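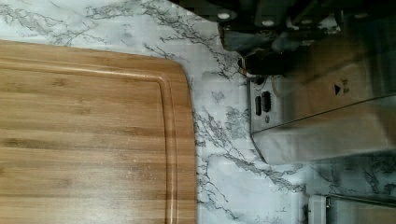 Skesano Planner 4
Motion planning and perception software for arms that work on a kitchen counter

Skesano plans the movements of one robot arm in a small and crowded space. It reads a wrist camera and an overhead camera together, keeps one common model of the worktop, and sends the joint path to your controller. If one view is blocked by the gripper, the planner goes on with the other view and marks the hidden part as unknown.

Reflecting metal and patterned stone are difficult for depth sensing. For this reason the surface filter is switched on from the start – you can set its strength for each camera separately.

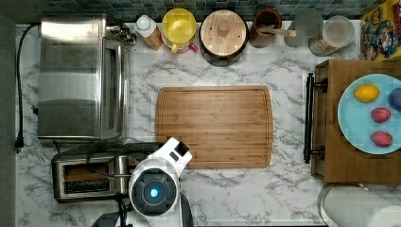
Each object in the model has its own safety distance. A glass jar can have a wide one and a cutting board a very small one, so the gripper may come close to the board's edge. The distances are kept in a plain text file, which you can change while the arm is stopped.

In the package
Planner and viewer, licence for 4 workstations
78 object models for kitchen use
Calibration tool for wrist and overhead cameras
Printed handbook, 21 pages

Licences are sold through Eselley. For technical questions please write to Stefaniia Koval, and for school prices to Narendra Gautam. Users of version 3 can change to the new version without payment until the end of June.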